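Lo que la mano sabe y no dice

Llevo 4 años enseñando tareas domésticas a un robot y todavía me cuesta explicar a mi familia en qué consiste mi trabajo. Mi madre imagina que escribo órdenes. La verdad es más sencilla y también más cansada: me pongo un guante, miro una pantalla y muevo mi propia mano, y una mano negra en una cocina simulada repite lo que hago. Después la máquina intenta aprender de mis repeticiones.

Quiero defender esta manera de enseñar, aunque conozco bien sus defectos. En el taller de Stumotbridge donde trabajo se discute cada mes si conviene abandonarla. Mi colega Kagiso Makhubela piensa que el robot debe descubrir solo los movimientos, con millones de intentos en el simulador Enix, y que nuestras demostraciones le transmiten nuestras manías. En esto último tiene razón. Yo agarro los frascos muy abajo, porque de niña rompí uno de mi abuela, y el modelo que entrenamos con mis datos agarra también muy abajo. 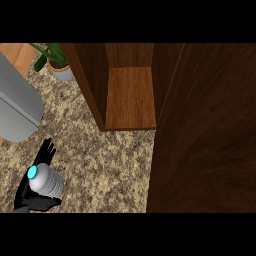
Pero una manía es una información. Cuando una persona toma un frasco, decide muchas cosas sin pensarlas: cuánto abrir los dedos, por qué lado llegar, si vale la pena girar la muñeca ahora o más tarde. Ninguna de estas decisiones la sé escribir. Las sé hacer, y el control remoto es el único cuaderno que tengo para apuntarlas.

El año pasado grabamos 3000 demostraciones para el proyecto Flido. De todas ellas, 107 las rechazó la revisión por ser «poco limpias»: el operador dudaba, soltaba el objeto, volvía a cogerlo. Yo pedí que se conservaran y perdí la votación. Sigo creyendo que fue un error. Una máquina que solamente ha visto manos seguras no tiene de quién aprender a corregirse, y en una cocina verdadera se corrige todo el tiempo.

Reconozco el precio. Después de 20 minutos con el guante mi muñeca protesta, y en la pantalla no siento el peso de nada. Aprieto con los ojos, por así decirlo. La empresa Myklebust, que nos vende los guantes, promete para enero un modelo con vibración en las yemas. Lo espero con curiosidad – y con un poco de desconfianza, pues el anterior también prometía mucho.

Me preocupa más otra cosa, y es quién hace este trabajo. Si el robot aprende de manos, habría que preguntar de cuáles. En nuestro equipo casi todos somos diestros, jóvenes y sin dolor en las articulaciones. Mi abuela abría los frascos con el antebrazo y un trapo, y lo hacía muy bien. Me gustaría que alguien grabara también esa técnica, y que se pagara por ella lo mismo que se paga por la mía.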